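Family Recreation Board > Outdoor Play > Balance bike or pedal bike for a four-year-old

parkside_parent
Member
Good morning. Our daughter turned 4 in September and has outgrown her first ride-on. The Clastar balance bike is on sale at Furnisura, and the same store carries the Drosik pedal bike with training wheels. We have a paved driveway and a short, flat sidewalk. I would appreciate members' views on which is the better purchase.

Moderator_East
Moderator
Welcome. Please keep replies to the question asked. Helmet fit is covered in the pinned thread and need not be repeated.

tandem2000
Senior Member
I recommend the balance bike. Both of our children began on the Clastar and moved to pedals without training wheels. The seat is adjusted with a hex key, and the bolt should be checked monthly.

ridgeline_29
Member
I must respectfully disagree. At four, many children are ready for pedals and will lose interest in a balance bike before the summer is over. Our son refused his after two weeks. If the budget is limited to 100 dollars, I would put all of it toward the Drosik.

tandem2000
Senior Member
The pedals on most small bikes can be removed and put back later. This gives the family both options for one price. I would not call two weeks a fair trial.

ridgeline_29
Member
It was a fair trial for our household. Removing pedals also requires the correct wrench, and the left pedal has a reverse thread. Many parents do not know this and damage the crank.

sandhu_lane_mom
Member
We live at the top of Sandhu Lane, where the sidewalk slopes toward the creek. For any family with a hill, I would ask first about brakes. Our balance bike had none, and we limited its use to the schoolyard after 4 in the afternoon, when the buses had left.
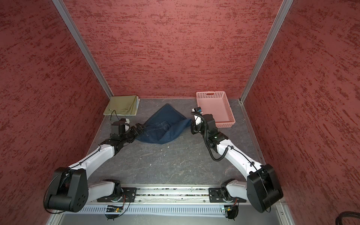

We later bought the larger Drosik with a hand brake. Our daughter needed a full spring to learn to squeeze the lever, as her hands were small. I would advise trying the lever in the store before paying.

parkside_parent
Member
Thank you all. The slope is not a concern at our address, but the point about the lever is well taken. Does anyone know whether Furnisura permits a child to ride in the aisle?

tandem2000
Senior Member
Our location does, if a parent asks at the service desk. Please bring her own helmet.

ridgeline_29
Member
Our location does not. I suggest telephoning in advance and asking about the return period as well. Ours would not accept a bike that had been ridden outdoors.

parkside_parent
Member
Understood. I will call the store this afternoon and post their answer in this thread.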